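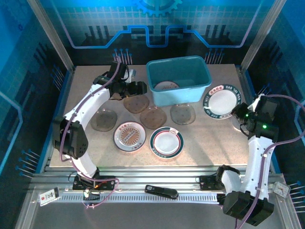
The two-arm cell at Prudau, bin and dishes on the table.

Minutes, Coltstead Kitchen and Catering Group
Wednesday evening meeting, 1 September 2021
Notes by Rungnapa Nilsuwan

Present: Ha-rang Min (chair), Sota Morikawa, Yaowalak Petchrat, Wichai Wongsuwan, me. Apologies from the Deletti people, who had a wedding to cater.

1. Last minutes
Approved with one fix. I had put down the price of the new rinse arm as 219 dollars and it was 227. Wichai had the receipt. Sorry, Wichai!

2. Report on the open day at Prudau
This took up most of the evening so I'm putting it all down, partly for the Deletti folks. Four of us went (Ha-rang had the stall to run) and we got the tour, the coffee and the demonstration, which was the reason we signed up back in June.

The demonstration was table clearing. They have two white and black arms facing each other across a speckled tabletop, with a teal bin toward the back, and dishes set out all over the place: big plate, small plates, and those see-through square dishes that everybody's aunt has. The idea is that the arms pick up the dishes and put them in the bin. When I got close enough to see properly there was one patterned plate in the bin already, the left arm was over one of the brown dishes and the right one was down at the edge of the biggest plate. I had expected something like a car factory, fast and loud. It was slow. I mean slow enough that I drank a whole coffee and didn't feel I'd missed much.

Sota got very excited about the plates, because the big one has HAO SHI HAO on the green border and he says he wants a set like it for the noodle nights. I told him that was a separate agenda item and he said fine, put it on the agenda. So see item 4.

Yaowalak asked the best question of the day, which was what happens with food left on the plate. The engineer, whose name I wrote on a napkin and lost, said they were working with clean dishes for now and scraping was "a later conversation." Yaowalak said that at our place scraping is the whole conversation. He laughed, but I think she had him there. She also wanted to know about a plate sitting partly on top of another one, like the one by the right arm. He said overlapping dishes were among the hard ones, and the see-through ones too, as the cameras have trouble telling where the edge is. I have trouble with that myself around eleven at night.

Wichai asked about stacking. We put plates in by size and he wanted to know if the arms would do that or just drop everything in however it came. Answer: the order can be set, but they hadn't set it for the open day. He also asked about chips and breakage and was told they keep a record. He asked to see the record and was told it would be emailed. Nothing yet.

I asked about cost and got a very long answer with no number in it. After that I asked about floor space and was told to allow 15 feet along one wall for the table, both arms and room to walk around. We do not have 15 feet along any wall unless the ice machine moves, and I am not having the discussion about the ice machine again.

They also had a guest book (Sota was visitor 219, funnily enough, same as my wrong number) and were hoping for 1000 by the end of the year.

Discussion. Ha-rang wanted to know if anyone thought we should go further with it. Wichai said he'd like to see it done with our own dishes, dirty, on a Friday. Yaowalak agreed. Sota said he liked it a lot and would go again. I said I liked it too but it can't beat Roman on the late shift, who clears a table for eight while telling you about his knee.

Agreed: no money to be spent. Wichai to write to Prudau, thank them, chase the breakage record and ask if a small group could bring a crate of our own plates over.

3. Dish room floor
The mat by the sink is still curling up at the corner. Yaowalak has taped it twice. Ha-rang to order a new one this week – the heavy kind, please, with the holes.

4. Plates for noodle nights
Sota's item. He would like larger plates with a green border. Ha-rang asked what was wrong with the ones we have. Sota said nothing was wrong with them. Left open until he brings a price.

5. Any other business
The walk-in door needs a good push to close, so push it. Almost half the tasting spoons are missing again, so please look in your aprons.

Next meeting same time, same table. Wichai is bringing the snacks.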